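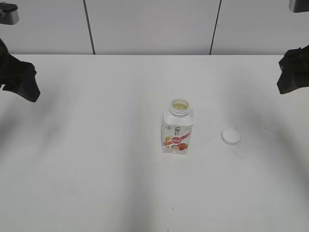

Envases de boca roscada para lácteos bebibles
Apuntes de la unidad 4 – Envasado y etiquetado de productos lácteos

Última actualización: 2019-10-11

4.1. Objeto de la unidad

La presente unidad trata de los envases pequeños de plástico o de cartón destinados a yogures bebibles, leches fermentadas y bebidas lácteas con fruta o cereal. Se estudian tres elementos: el cuerpo del envase, el cierre y la superficie impresa. El alumnado deberá haber leído previamente el capítulo de fermentación láctica del manual de la asignatura, cuyo contenido no se repite aquí.

4.2. Forma del cuerpo

Los envases bebibles se agrupan en dos familias: los de sección circular y los de sección cuadrada con aristas redondeadas. El recipiente que abre estos apuntes pertenece a la segunda. Es un formato compacto, algo más alto que ancho, con hombros que descienden desde la boca y se ensanchan hacia el cuerpo.

La sección cuadrada aprovecha mejor la caja de transporte y ofrece una cara frontal casi plana para la impresión. En contrapartida, las caras planas se deforman con mayor facilidad que una pared cilíndrica cuando varía la presión interior. El redondeo de las aristas facilita el moldeo y evita zonas de pared demasiado delgada.

En los hombros conviene distinguir entre pendiente y radio. Una pendiente suave favorece el vaciado de productos viscosos; un hombro casi horizontal retiene producto, circunstancia que debe tenerse en cuenta al calcular el residuo no aprovechable (véase el ejercicio 2).

4.3. Boca, rosca y tapón

La boca roscada consta de un cuello corto, un filete helicoidal y un borde superior de cierre. En el ejemplo, el cuello es translúcido y los filetes se aprecian con claridad al estar retirado el tapón. Este es un disco blanco de poca altura.

Terminología que se empleará en el examen:

– Filete: resalte helicoidal sobre el que avanza el tapón.
– Borde de cierre: superficie superior del cuello, contra la que asienta el tapón o el opérculo.
– Opérculo: lámina sellada sobre la boca, presente solo en algunos formatos.
– Banda de garantía: anillo que se separa del tapón en la primera apertura, también presente solo en algunos formatos.
– Espacio de cabeza: volumen comprendido entre la superficie del producto y el cierre.

El espacio de cabeza se comprueba a simple vista como primera aproximación y después por pesada. En el envase de referencia, el líquido, de tono crema amarillento pálido, queda justo por debajo del borde. La observación visual no sustituye a la pesada en ningún caso, ni permite pronunciarse sobre el estado microbiológico del producto.

4.4. Superficie impresa

La etiqueta de un lácteo bebible debe transmitir con rapidez la denominación del producto y su sabor. El recurso más habitual es la ilustración de ingredientes. En el envase estudiado aparecen fresas rojas con sus hojas verdes y, a su izquierda, espigas doradas de cereal. Un panel rojo redondeado contiene caracteres chinos en blanco, y una franja roja curva y delgada cruza la cara en diagonal sobre fondo blanco.

Debe atenderse a la jerarquía tipográfica. El logotipo, oscuro y de tamaño reducido, ocupa la parte alta de la cara frontal; en la parte inferior figura un texto muy pequeño. La legibilidad de los cuerpos de letra mínimos es un motivo frecuente de discusión entre diseño y control de calidad, y se abordará en el seminario que dirige Wenche Backlund.

La presencia ilustrada de una fruta o de un cereal no acredita su proporción en la receta. Para ello se acudirá siempre a la lista de ingredientes.

4.5. Procedimiento de la práctica

1. Anotar el código de la muestra y pesar el envase cerrado.
2. Desenroscar el tapón sin inclinar el cuerpo y depositarlo sobre la mesa.
3. Observar el borde de cierre y los filetes. Registrar rebabas o restos de producto.
4. Medir el espacio de cabeza con la sonda de profundidad.
5. Vaciar el envase durante 33 segundos y volver a pesarlo.
6. Completar la ficha y entregarla a Amr Tawfik antes de abandonar el laboratorio.

4.6. Ejercicios

Ejercicio 1. Compare dos envases de igual capacidad, uno cilíndrico y otro de sección cuadrada, en cuanto a superficie imprimible y ocupación de la caja.

Ejercicio 2. Tras el vaciado, una muestra retiene 13 gramos de producto. Indique qué parte podría atribuirse a la forma del hombro y qué ensayo propondría para verificarlo.

Ejercicio 3. Redacte una nota breve sobre la relación entre ilustración y denominación de venta en un yogur bebible con fruta y cereal.

Los ejercicios se entregarán en noviembre, en el aula 31. La corrección corresponde a Tormod Eide.

Materiales relacionados
Unidad 3 – Fermentos y viscosidad
Unidad 5 – Cadena de frío y almacenamiento
Ficha de laboratorio – Par de apertura en tapones roscados
Seminario – Legibilidad en etiquetas de formato pequeño

Contacto: secretaría de Tecnología de los Alimentos, despacho 88 | © Instituto Espiritu | Volver arriba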